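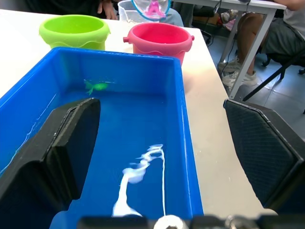 Home | Forums | Band Talk | Tours & Lineups | Search | Log in

Zirnent without Ketilsson on bass?

oluf_b
The band page says Gunnlaugur Ketilsson is sitting out the rest of the tour and Sólveig Lauritsen is filling in on bass. No reason given. Does anyone know if she sings his parts too?

stornitz_fan
She sang backup on the second Jumow record, so she can do it. I'd guess Ea takes the leads and Sólveig does the harmonies.

mercedes_n
I saw them in January when he was already missing a few songs. Ea Kirkegaard sang two of his and played the rest of the set as normal. It was fine. "Þorgeirsson" got dropped and I missed it.

pedal_down
Fine is generous. His voice is the reason I bought the first album. Without him it's a cover band with one original member.

mercedes_n
Two original members. Ea was on the demo.

pedal_down
The demo doesn't count. It was 14 minutes long and they sold it out of a van.

oluf_b
I have one of those tapes and she's credited on it, so I'd count it.

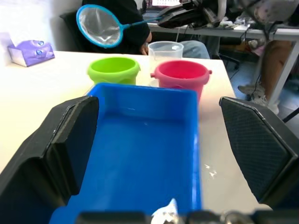

Back to the shows, I have a ticket for the Stornitz date and I'm keeping it. The page says refunds are open for 7 days if anybody wants out.

stornitz_fan
Same here. Lauritsen plays with a pick and he never did, so the older songs will sound harder. I like that idea for the fast ones, less for the slow ones.

pedal_down
I put in for a refund. I'll go when he's back.

low_e_string
Has the set list changed? They played the long version of "Harbor Lamp" last fall and I don't see how she learns all that in a couple of weeks.

mercedes_n
It wasn't in the January set. They closed with the short one from the single.

low_e_string
OK, thanks. I can live with the short one.

Last updated: Mar 22, 2020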